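The case for tipping it all out

There is a theory, popular with people who sell drawers, that a tidy kitchen is a matter of having somewhere to put things. I have held this theory myself. I have paid for it, too, most recently in the form of a Velidix expanding cutlery tray with 3 adjustable dividers, which expanded beautifully and then would not go in the drawer.

My view these days is that storage is where the trouble starts. Give a household an empty pot and it will fill it with sticks. A utensil holder on the table is the worst offender of the lot, as it is always half a hand's width from whoever is clearing up, and the chopsticks go in after supper, followed by a straw that somebody has decided is too good to throw away, followed by a plastic fork from the takeaway. The fork has never been used. It will never be used. It has been with us longer than the sofa.

I was raised in Plukham, where my mother kept her cutlery in a biscuit tin and counted it in at night like a prison governor. I found this oppressive at the time. I now see that she was the last person in my family to know where anything was.

The usual advice is to sort as you go. Take out one thing a day, ask whether you need it, thank it for its service if that is the sort of house you live in. I tried this for most of April. What happens is that you take out one chopstick, think "well, obviously I need a chopstick", and put it back. Taken singly, every object in a kitchen can make its case. Even the straw has something to say for itself. It is only when they are all lying on top of one another that you begin to hear how thin the arguments are.

So my proposal is a blunt one. Tip it out. Do it on the dining table, on the cloth, with the kitchen in full view through the doorway so that you can't pretend the stuff lives somewhere else. Do it all in one go and leave the heap where people have to eat. My friend Tímea Győri calls this "bullying by cutlery", and she is right, but she also found her good spoon.

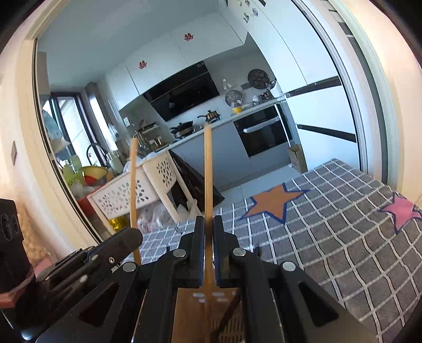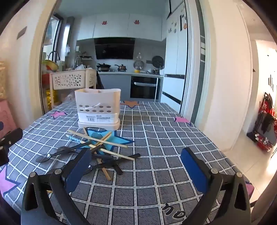
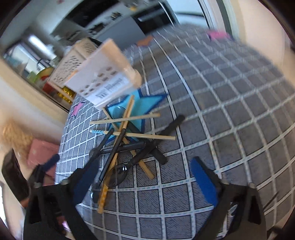
Chopsticks, on the starry cloth.

Two things follow from the tipping. The first is that you learn what sort of household you are. I had believed us to be people who owned proper cutlery and a few odds and ends. We are people who own odds and ends. There is a particular silence that falls over a family when it looks at its own plastic spoons.

The second is that chopsticks, once loose, refuse to be pairs again. I am told there are homes where every chopstick knows its partner. In ours they have drifted into a kind of commune. You pick up one and hold it against another, and it is a shade too long, so you try a third, and by then the first has rolled off. My advice is to stop caring. Any 2 chopsticks that reach your mouth at the same time are a pair, and I will not be taking letters on this from the Magagula household, who have lacquered ones in a box.

What I will not accept is the compromise, which is to scoop the whole lot up before supper and drop it back in the holder "for now". I have done this more often than I would like. It feels like tidying, it makes the right sort of clatter, and it achieves nothing whatever except to put the fork back on top. If you must put things back, put them back one kind at a time, long wood first, and stop when it looks full. Whatever is left on the cloth is your answer. A kind person gives it to the school fair. I put mine in a carrier bag on the stairs, where it has been since the clocks changed.

And leave the kitchen drawer for another day, whatever you do. I opened ours afterwards in a spirit of triumph and closed it again quite gently. It had the potato masher in it, standing up somehow, and I wasn't wearing the right shoes.

Comments

gesness_gail
We did this at our place in Gesness and found more than 40 teaspoons. Neither of us takes sugar.

Brackenfold
Strongly disagree about the biscuit tin. Mine has worked perfectly well for years, you just have to be firm with visitors.

pottering_on
Any two chopsticks are NOT a pair. My wife has read this now and there is no going back.

Brackenfold
Also, why keep the straw?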